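From: Karim Amrani
To: playroom-list
Subject: Re: [playroom-list] Play kitchens: what to keep out, what to put away

Replying to Pilar's message (quoted at the bottom for anyone who deletes as they go), and to Wael, who wrote to me off list and should have written to everybody, as his question was better than mine.

The one I've been going on about is this, the light wood and white one with the hood.

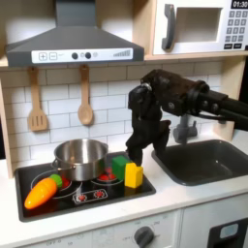
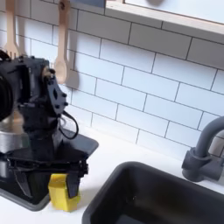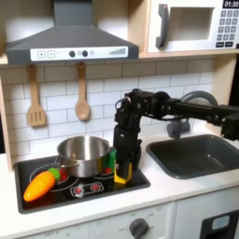

Pilar asks how much stuff a play kitchen needs before it turns into a bin with a faucet. I've run the toy room at Bisura long enough to have held every possible opinion on this, most of them loudly, and my current one is: very little stuff, and most of it hanging up. When I started, our old kitchen had a basket of play food that took two adults to lift. Kids would arrive, tip the basket, and go off to the trains. The food stayed on the floor until closing, when it went back in the basket, ready for tomorrow's tipping. Compare the pot sitting on the stovetop with one carrot lying in front of it. A three-year-old walks up to that and knows what her job is. There's a pot and there's a carrot, and somebody has been careless enough to leave them apart. She'll fix that, and then she'll want a spoon, and the spoon is on its hook at the back, next to the slotted one, where she has to reach for it.

The reaching matters more than I would have guessed. I used to keep utensils in a cup on the counter, and the cup went in the oven, the sink, the trains, and once home with a family from two towns over (it came back, washed, with a nice note). Utensils on hooks tend to get used and then get put back, badly, by children who enjoy the hooks more than the cooking. I have watched a boy spend most of a morning hanging up a spoon. His mother apologized to me for it. I told her I'd hire him.

Now, Wael's question. He wants to know if printed controls are a cheat. His point, if I can put it fairly, is that a kid pushes a plus button that's only a picture of a plus button, nothing happens, and the kid learns that the world is a disappointment. I take this seriously, partly because Wael once took apart a toy cash register on my kitchen table to show me how it beeped, and it has never beeped since.

What I see in practice is that nobody under six minds. The hood on ours has the plus and the minus and a row of bars climbing up toward the end of the strip, and the kids supply the noise. They supply a great deal of the noise. One of our regulars does a fan that starts low and goes up through all the bars, and if you interrupt him he has to go back to the beginning. I would not trade that for a battery. I've had the other sort, the Tutton stove we were given that sizzled whenever anyone walked past it, and after a week Rania put a folded towel over the speaker, and after two weeks she put the stove in the shed.

Same with the microwave clock. It says 01:30 and it will say 01:30 until the building falls down. The five-year-olds have noticed and have decided that everything takes one minute thirty. Soup, one minute thirty. A doll, one minute thirty. My own lunch was taken off me on Tuesday and I was told it would be one minute thirty, and it was considerably longer.

Where I do agree with Wael is on doors and handles. If it looks like it opens, it should open, and it should survive being opened by someone who is leaning on it with her whole body. Printed knobs are fine by me. A fake door makes them furious, and they're right.

On pots. Pilar, you say you've gone over to plastic because of the racket. I did that for one winter and went back to metal. A metal pot has some weight, so it stays where it's put while somebody stirs, and it has a proper sound when a thing is dropped in, and it shines, which small kids like and will bring their faces right up to. The plastic ones slid all over the counter and got worn as hats. The metal ones also get worn as hats, but for shorter periods. If the noise is really driving you out of the room, put down a rug. Ours cut the floor clatter enough that I can hear people ask me where the bathroom is.

On food. I keep 8 pieces out at a time and the rest live in the cupboard behind my desk. I swap on Monday mornings if I remember. No piece comes out if I can't say what it is from across the room, which retired most of a Melis set with a lot of beige in it (bread? cheese? a soap?). The carrot has never been retired. It's orange, it has a green top you can hold it by, and every child alive knows what it is, including the ones who wouldn't eat one under threat. Whatever else you buy, buy a good carrot.

I'd also say keep at least one thing out there that isn't food and isn't quite anything. Blocks do it. Sponges do it. Anything small and yellow will be cheese by ten o'clock and a taxi by eleven, and you will save money.

On the white counter, as a couple of you asked: yes, it shows everything. I wipe it at noon and at closing with a damp cloth and a drop of dish soap, and I do the tile wall once a week. The grout lines on the wall were my big worry when we got it, because I have real grout at home and it is my enemy. Crayon is the one thing I've had trouble with. Baking soda on the cloth, go easy, try it low down on the side first.

The stovetop is black and glossy and holds fingerprints like a police station. I have given up on it until closing. Any parent who looks closely at it during opening hours is welcome to a cloth.

And Fouad asked about height. Put the kitchen against a wall, and put it on the short wall if you have a choice. We had ours in the middle of the room for a month so kids could get round both sides, and what we got was a fortress. Against the wall you get two cooks, sometimes three, and a line of customers, and the customers need somewhere to sit, so drag a low table over. The table is half the game. When the table's missing the cook carries the soup around looking for a taker, and sooner or later that's me.

What I haven't solved is the sink. They want water. They've always wanted water. I've tried blue felt, I've tried telling them it's off for repairs, and I've tried an honest talk about the carpet. If anyone on this list has a sink answer that doesn't involve a mop, write to me, or better, write to everyone.

Karim
Bisura toy room

> From: Pilar Villalba
> To: playroom-list
> Subject: Play kitchens: what to keep out, what to put away
>
> Hi all,
>
> We're redoing our corner in March and I want to get the kitchen right this time. Last inventory I had 251 separate pieces of play food and dishes, and I am including the half of a pizza but not the other half, which we've never seen. It takes my helper and me most of an hour to sort at the end of a Saturday and I don't believe the children play with a tenth of it.
>
> So, three things I'd love opinions on.
>
> How much do you leave out, and do you rotate? Rania El Fassi told me at the spring meeting that your place had cut right down, Karim, and that the sky did not fall. I'd like to hear that from you in writing.
>
> Metal or plastic pots? I switched to plastic for the sake of my ears and now I have a feeling the cooking has gone a bit halfhearted. Could be my imagination.
>
> And is it worth going for one of the fancier kitchens with the hood and the microwave, or does a plain box with two knobs do the same job? I've been looking at a Ramora that's plain as a shoe and I rather like it, but our parents are going to ask where the microwave is. They always want the microwave.
>
> We're a small room, 7 kids at the most, so nothing enormous.
>
> Thanks, and if anyone wants a large quantity of plastic eggs, please say so soon.
>
> Pilar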